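Property never came with him after a transfer – how do I file so it doesn't get tossed?
Posted in Prison & Jail Families > Grievances and Paperwork

Zeeshan Mirani
Hi all! First post, and I've already learned so much from reading the old threads here. My cousin was moved from Skudham to Trondau in September and his property didn't come with him. Legal papers, photos, a radio, two pairs of shoes. He filed a grievance at Trondau and got it back stamped "wrong facility." Then he wrote to Skudham and they said he isn't housed there anymore, so he can't file with them! I have power of attorney for him and I'm happy to do any letter writing that helps.
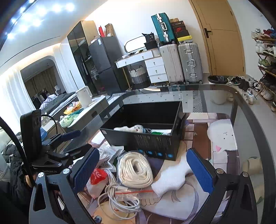 He still has the yellow inventory sheet from the morning of the move, signed by an officer, with 52 items on it. The papers matter most because he has an appeal going. Who does he file with, and can I send anything in myself?

Usman Khokhar
Oh, you are in such better shape than you think – that signed sheet is gold! I went through this with my brother and we got nearly everything back.

Start with the written policy. Ask the law library at Trondau for the grievance rules and the property rules (they are often separate) and look for the part on transfers. In our state the grievance goes to the place where the loss happened, and the current facility has to forward it. He should quote that section number in the first line. If it bounces again, he appeals the rejection itself, on time, even if the rejection is plain silly. Courts care a lot about whether he used every step.
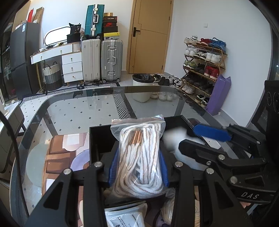
Copies, copies, copies! He keeps one of everything and mails you one of everything. When my brother's papers started coming home I put each step in its own clear zip-top bag, the kind with the closure strip across the top, with the date on a sticky note inside, and when the claims office called I could pull the right one in seconds. Ours came to more than 710 pages by the end, so start now while it's small.

You can also write to the warden at both places. Your letter won't count as his grievance, but it puts the problem on record. Say in the first sentence that legal papers are missing and there is an open appeal, and give the court's case number. He should tell his appeal lawyer this week, or write the court clerk if he's on his own. Good luck, I'm rooting for you both!

Naqvi
Just file a tort claim. Worked for a guy I know, took 8 months. Check the deadline in your state, some are short.

Zeeshan Mirani
Thank you both so much! He has a library slot Wednesday and is going to ask for both sets of rules. I'm starting on the warden letters tonight.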